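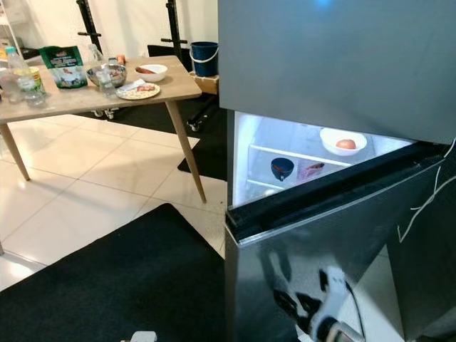
Freight & Forwarding Talk > Ocean > Small Shippers
Thread: Virnesow wants to "consolidate" our sailings. Am I being had?

deckcargo_dan
Original poster

We import ceramic planters and garden pots. Full containers, 300 a year give or take a bad spring, nearly all of it into Skarkiscombe because our warehouse is twenty minutes from the gate and I like going home at night.

Virnesow has carried the bulk of it since before I got here. Last week our rep sent over what he called an optimized schedule. Optimized means the weekly call at Skarkiscombe goes to every other week, and in the off weeks our boxes get dropped at Irnada and come up the coast on a feeder. Same rate. He was very proud of the same rate.

Transit on paper goes up by 4 days. I have been in this business long enough to know what paper is worth. Has anyone here moved through Irnada on a feeder lately, and did you get your stuff back while you were still young?

Contract renews in December so I have a little time, but not much.

tallyclerk
Member

Used Irnada for two seasons. The terminal is fine. The feeder is a rumor. It leaves when it has enough boxes to be worth leaving, and then they print a schedule that agrees with what it did.

My worst one sat for three weeks. Patio heaters. They came in time for a lovely warm June.

Marcus Nguyen-Tran
Member

I'll be the unpopular one. I book for a furniture importer and we've been on the Irnada relay since last fall. Average delay against schedule has been under two days for us. We had one bad stretch when the weather closed the port and everybody was late, including the people on direct ships.

What you need to ask is whether your boxes are on a through bill of lading all the way to Skarkiscombe. If they are, the line owns the problem. If they're ending the bill at Irnada and "arranging" the feeder for you, run.

tallyclerk
Member

Marcus, with respect, your boss ships ten times what Dan does. They load your boxes first. Ours are what's left on the dock for the seagulls.

Marcus Nguyen-Tran
Member

We ship less than Dan, as it happens. I just call the feeder desk every morning at 8:30 and make myself unpleasant in a friendly way.

tallyclerk
Member

Fine, I take back the ten times. I keep the seagulls.

boxrate_betty
Senior member

Can we talk about "same rate" for a minute? Same base rate, or same all-in? When we got moved to a relay, the base didn't budge and a transshipment surcharge turned up on the second invoice. I complained. They said it had always been in the tariff. I looked and there it was, in a footnote, sitting quietly like it had been waiting for me.

Get the whole thing in writing, fuel and terminal handling included. And get your free time at destination extended. Two weeks' worth of boxes landing at once means you will never return the empties on time, and they'll bill you by the day for having been efficient.

deckcargo_dan
Original poster

Betty, I just went and looked. The offer says "base ocean freight unchanged." Further down there's a line reading "plus applicable charges as in effect at time of shipment." So that's nice and specific.

Marcus, it's a through bill, I checked that too. He seemed surprised I asked. Free time stays at 5 days. I asked for more and he said he'd take it upstairs. I have been to their office. It is one floor.

pier_pressure
Member

Why are you still with Virnesow at all? Yazzie calls Skarkiscombe weekly, direct, and they're hungry.

boxrate_betty
Senior member

Yazzie is hungry because they keep rolling people and the people leave. I had four bookings with them in a peak month and 3 got bumped to the next ship. The fourth went on time and I nearly framed the arrival notice.

pier_pressure
Member

That was the old service with the little ships. They put bigger ones on in spring. I haven't been rolled since.

tallyclerk
Member

Do you ship in September?

pier_pressure
Member

No. Mostly January and February.

tallyclerk
Member

Right.

Desmond Obi
Member

Former carrier side here, sales, eleven years, now reformed. A couple of things from the other end of the phone.

Your rep did not come up with this and probably doesn't like it. The line wants fewer port calls with fuller ships. It costs a lot to bring a big ship into a small port for a short stack of boxes, and Skarkiscombe is a small port however much we all love it. He has been told to move a certain share of accounts onto the relay before renewal. If you're one of the early yeses, he has something to trade. If you're one of the last, he has a form letter.

So don't say no. Say you'd consider it for half your volume, the heavy dull stuff that can sit in a yard without anyone crying, and you want guaranteed space on the direct ship for the rest. Ask for the free time as the price of your half. He can get that approved. He usually can't get money approved.

I'd still give Yazzie a small slice, one box in ten, so that there's another name in the conversation. You don't have to like them.

Marcus Nguyen-Tran
Member

Agree with nearly all of that, except I'd put the good stuff on the relay in the slow months too. Space is easy then and you learn how the feeder behaves before it matters.

boxrate_betty
Senior member

"Guaranteed space" needs a penalty attached or it's a greeting card.

Desmond Obi
Member

Betty's right. You won't get cash. You might get a credit against the next booking, and that's worth asking for. Put it in the contract and not in an email from a man who may be selling forklifts by Easter.

deckcargo_dan
Original poster

OK, this is more useful than the two webinars I sat through. Going back to him with half on the relay, through bill, named surcharges only, longer free time, and a credit if they roll me off the direct. Planters can sit at Irnada. They're pots, they've been through worse. The glazed stuff the garden centers order for spring goes direct or I hear about it until August.

Will also get a quote from Yazzie, mostly so I can leave it lying on the table when he visits.

tallyclerk
Member

Ask him when the feeder sails. Watch his face.

deckcargo_dan
Original poster

Update. He says free time "looks doable" and the credit is "a conversation." Feeder sails "regularly." Tally, the face was exactly as advertised.

pier_pressure
Member

Did Yazzie quote?

deckcargo_dan
Original poster

They said I'd have it by noon. It's ten after four.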